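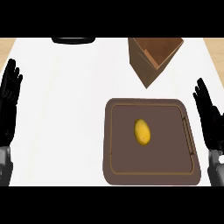
Figure 3. Simulated packing station with both hands raised at the sides of the table, a lemon on the cutting board and an open cardboard box behind it.

4.2 Station model and changes in operator work

The manual station at the Hitberg produce kitchen in Tonville was staffed by one operator per shift, who took fruit from an infeed tray, checked it on a board and placed it in a carton. Before any hardware was installed, the station was rebuilt in simulation (Figure 3). The model keeps the board, the carton and the table surface and leaves out the infeed, so that each trial begins with a single item of fruit already on the board. Two multi-fingered hands work from opposite sides of the table. The start position of the item was varied between trials, as was the rotation of the carton.

A total of 3000 simulated trials were run on the Skanar controller. The version used for all results reported below was frozen on 7/21/22, and later changes to the grasp planner are not considered. Trials were scored as complete when the item came to rest inside the carton with no contact between the hand and the carton wall. Contact with the wall was scored separately – in the manual process it has no consequence, but in the automated one it displaces the carton and affects every item that follows.

The simulated trials were used for a second purpose that had not been planned at the outset. Operators were asked to review 200 recorded trials and to mark the point at which they would have stepped in. These marks were compared with the controller's own stop signal. Agreement was high for dropped items and poor for slow approaches. Operators tended to intervene when a hand paused above the board, although most of these pauses ended in a normal grasp. Several of them described the pause as the hand "being stuck." The stop threshold was left unchanged, and a status light was added to the physical station to show that planning was in progress.

After installation, the work of the shift operator changed in three respects. Handling of single items fell to the cases rejected by the controller. Carton supply, which had been a minor task under the manual process, became the main physical activity, and one operator now served two stations. Finally, operators were expected to record the cause of each stop using a list of 47 codes adapted from Srivastava. In practice 7 of the codes covered nearly all entries, and the remainder were seldom opened. A shorter list was introduced in March.

Operators reported less strain in the wrist and more walking. Views on the supervision task were mixed. Those with long experience at the manual station objected to the loss of the visual check, which they had performed while turning the fruit in the hand and which has no direct counterpart in the automated cycle. Soft spots on the underside of an item are not detected while it lies on the board. A check at carton closing was added in response – this returned part of the inspection work to the operator, and the time it takes is included in the cycle times given in Section 4.3.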